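Hand guiding vs. remote control for picking out of a bin

Asked by Vilém Kolář
Tags: teaching, teleoperation, bin picking

I'm recording demonstrations of a KUKA arm taking mixed objects out of a metal bin. I have 81 so far, all by remote control. The soft things (a sponge, a chenille mitt) go fine. When the object is close to a wall I come in slowly, stop, back off and try again, and the trained policy now does the same thing. It hovers next to the wall and never commits. 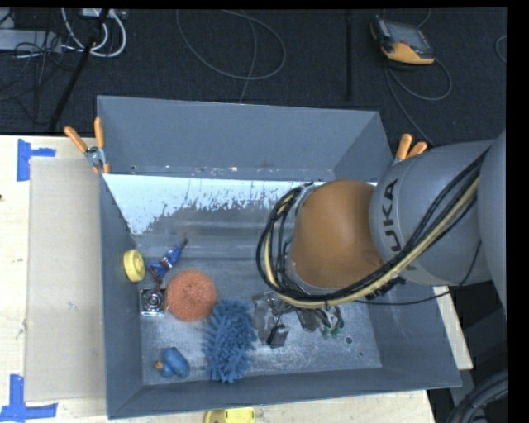
I can also hand guide the arm, but the walls are tall and it's hard to get my hands in there without blocking the view. Should I redo the wall picks by hand, or keep the remote and throw out the bad ones?

3 answers

Veikko Lindqvist (accepted)
Throw out the bad ones first. Any run where you stopped for more than 2 seconds near a wall, cut it or drop it. Then record the wall picks again at one steady speed. Practice each one 4 times before you hit record. I would not mix hand guided and remote runs in one set unless you label them, the motions are too different.
Also check that your cable bundle has slack at the far side of the bin. If it pulls, you will slow down there without noticing.

Gralelero
hand guiding is always better, just stand on the other side

Dika
We do both. Hand guide to save a few approach poses along the walls, then start each remote run from one of those. It took us until Friday to set up and the hesitation was mostly gone. Keep your hands out of the bin when the arm is powered for remote.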